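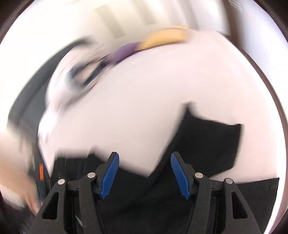 Greifer mit blauen Backen, noch offen, davor ein helles Teil in Bewegung.

Juni - Meinung, Redaktion Arbeitswelt

Bei Rindlow in Drallach heißt es jetzt, die Belegschaft "bringe der Maschine das Greifen bei". Ich misstraue diesem Satz. Wer acht Stunden lang Handgriffe vormacht, damit sie später ohne ihn gehen, ist kein Lehrer. Lehrer behalten in der Regel ihre Stelle.

Das Unternehmen nennt 1.594 aufgezeichnete Griffe pro Schicht und ist stolz darauf. Gefragt habe ich nach etwas anderem: Wem gehören die Aufnahmen, wenn jemand kündigt? Eine Antwort habe ich bis heute nicht. Für die Arbeit mit dem Greifer gibt es 2 Euro Zulage die Stunde - befristet auf 4 Monate. Danach soll man "neu bewerten".

Sicher, schwere und stumpfe Arbeit darf gern verschwinden. Nur beginnt man in Drallach mit dem Teil, den die Leute können und für den sie bezahlt werden: erkennen, wie ein weiches oder unförmiges Ding in der Hand liegt, und im Schwung nachfassen. Übrig bleiben das Schleppen der Kisten und das Quittieren der Fehlermeldungen. Von den 401 Beschäftigten wird man einige umschulen. Wie viele, steht in keinem Papier, das ich gesehen habe. Der Betriebsrat sollte die Zahl verlangen, bevor die nächste Schicht aufgezeichnet wird.

Kontakt | © Stesetano | Nach oben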